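생활관리 실습 3주차 강의 자료
주제: 극세사 수건과 식탁 표면 닦기
담당: Erlinda Ignacio (Tadach 생활교육원)

지난 월요일 수업에서 Cukosier 교재의 2장을 읽었습니다. 오늘은 수건의 재료와 식탁의 얼룩을 같이 공부하겠습니다. 한국어 표현이 조금 딱딱할 수 있지만, 모르는 말은 수업 중에 질문하여 주십시오.

1. 수건의 털에 대하여

극세사 수건은 털의 길이에 따라 쓰는 곳이 다릅니다. 털이 짧은 것은 유리와 거울에 알맞고, 털이 길고 복슬복슬한 것은 먼지를 잡는 일과 넓은 면을 닦는 일에 알맞습니다. 파란색 긴 털 수건은 부드럽지만, 뭉친 채로 쓰면 접힌 안쪽 면이 일을 하지 않습니다.
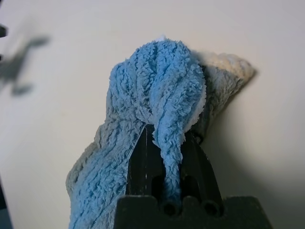
그러므로 닦기 전에 수건을 한 번 펴고, 두 번 접어서 손바닥 크기로 만드십시오. 한 면이 더러워지면 다음 면으로 바꿉니다. 꼬인 부분이 있으면 힘이 한곳에만 갑니다. 세탁할 때 섬유유연제는 넣지 않습니다. 유연제는 섬유의 표면을 덮어서 물을 흡수하는 힘을 약하게 합니다. 교재 163쪽의 표를 참고하십시오.

2. 밝은색 식탁의 노란 얼룩

크림색 상판에서는 작은 노란 얼룩도 눈에 잘 보입니다. 노란 얼룩의 원인은 여러 가지입니다. 카레, 겨자, 소스, 기름 등이 있고, 색만 보고 원인을 정하면 안 됩니다. 얼룩의 모양도 관찰하십시오. 한곳에 모인 얼룩은 그 자리를 누르듯이 닦고, 길게 번진 얼룩은 바깥쪽에서 안쪽으로 닦습니다. 상판과 상판이 만나는 이음새에는 물을 많이 쓰지 않습니다.
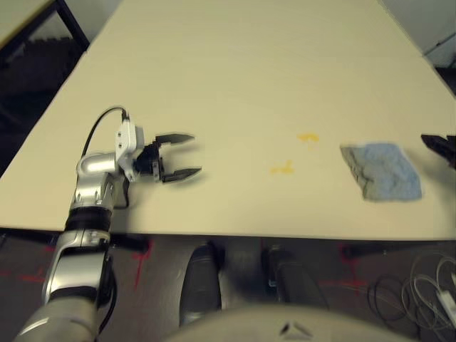
얼룩을 닦을 때 처음부터 세제를 써야 합니까?
먼저 물을 적셔 꼭 짠 수건으로 닦습니다. 그래도 색이 남으면 중성세제를 조금 묻혀서 다시 닦고, 마지막에 깨끗한 물수건과 마른 수건을 차례로 씁니다.

표백제와 거친 수세미는 이 실습에서 사용하지 않습니다. 무광 상판은 세게 문지르면 그 부분만 반짝거리게 되고, 이것은 다시 돌리기 어렵습니다.

3. 과제

집에 있는 수건 한 장을 골라서 털의 길이, 세탁 표시, 쓰는 장소를 적어 오십시오. 분량은 한 쪽입니다. 제출은 Ambrosio관 829호 앞 상자에 합니다. 다음 시간에는 행주의 건조와 보관을 배웁니다.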